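Chapter 6
Wood as a Material

Before you begin
In this chapter you will learn how a tree grows, how a log becomes a board, and why two boards from the same log can behave in different ways. You should already know how to use a ruler and a try square from Chapter 2. Terms set in capitals the first time they appear are explained in the glossary.

6.1 Where wood comes from

Wood is the part of a tree that holds it up and carries water from the roots to the leaves. It is made of long, hollow cells that run mostly in the same direction as the trunk. If you picture a bundle of drinking straws glued together, you have a fair model of a piece of wood. The bundle is hard to crush from end to end, but the straws can be pulled apart from one another with much less effort. Wood splits along its length for the same reason.

A tree adds new cells just under the bark. In places with a cold season, growth is fast in spring and slows down toward the end of summer. Cells made in spring are wide with thin walls, and this layer is called EARLYWOOD. Cells made later in the year are narrow with thick walls, and this layer is called LATEWOOD. Latewood is usually darker and harder. One band of each makes a GROWTH RING.

Trees in warm regions with no clear seasons may show faint rings or none at all. Others form rings that follow wet and dry periods.

6.2 Softwoods and hardwoods

The names softwood and hardwood do not tell you how hard a wood is. Softwoods come from trees with cones, such as pine, spruce, and fir. Hardwoods come from broad-leaved trees, such as oak, maple, and cherry. Balsa is a hardwood, and it is soft enough to dent with a fingernail. Yew is a softwood, and it is harder than many hardwoods.

Softwoods generally grow faster and cost less, so they are used for house frames, shelves, and simple furniture. Many hardwoods are chosen for floors, tool handles, and table tops that get heavy use.

6.3 From log to board

At the sawmill, a log can be cut in more than one way. The quickest is to slice straight through it, one board after another. This is called PLAIN SAWING when most of the boards show the rings at a low angle to the wide face. It wastes little wood. The boards often have wide, curving bands on the face, and they are more likely to cup as they dry.

In QUARTER SAWING, the log is first cut into four long wedges, and each wedge is then cut so that the rings meet the face at a steep angle. The grain lines on the face are straight and close together. Quarter-sawn boards stay flatter, but they take more time to cut and cost more.

Case study: the Sondau mill
The mill at Sondau buys pine logs from the Draria forest and sells most of its boards to Granström, a maker of shelving. On one June order, 536 boards were checked after drying. Of these, 59 had cupped too far to be used for shelves. The mill planed them down and sold them as thinner stock. The order took 20 days in the drying kiln.

6.4 Reading the face of a board

The pattern on a board depends on the angle between the saw and the growth rings. A small change in angle makes a large change in the width of the bands, so one face can show both narrow and wide spacing.
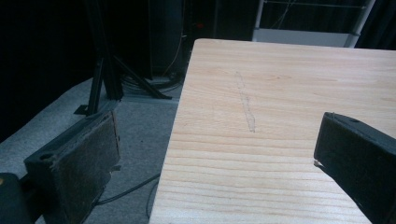 Page 59

On the pine board, fine grain lines lie close together over much of the surface, with broader bands in the lower half. The color is pale, with a few orange-tinted streaks.

Learn to tell grain from surface marks. Pencil lines and shallow scuffs sit on the surface and can usually be sanded away. Grain goes down into the wood, so sanding may change its pattern a little but will not remove it.

Always look at the end of a board as well as the face. The end shows the rings as arcs or lines, and from these you can work out which way the board may bend - a board tends to cup away from the center of the tree as it dries.

Activity 6A
Choose a short offcut of any softwood. Trace the rings on one end with a pencil, then follow two of the lines onto the face. Write down where the bands are widest. Keep the offcut for Activity 6B, where you will measure it again after it has been stored in a damp place.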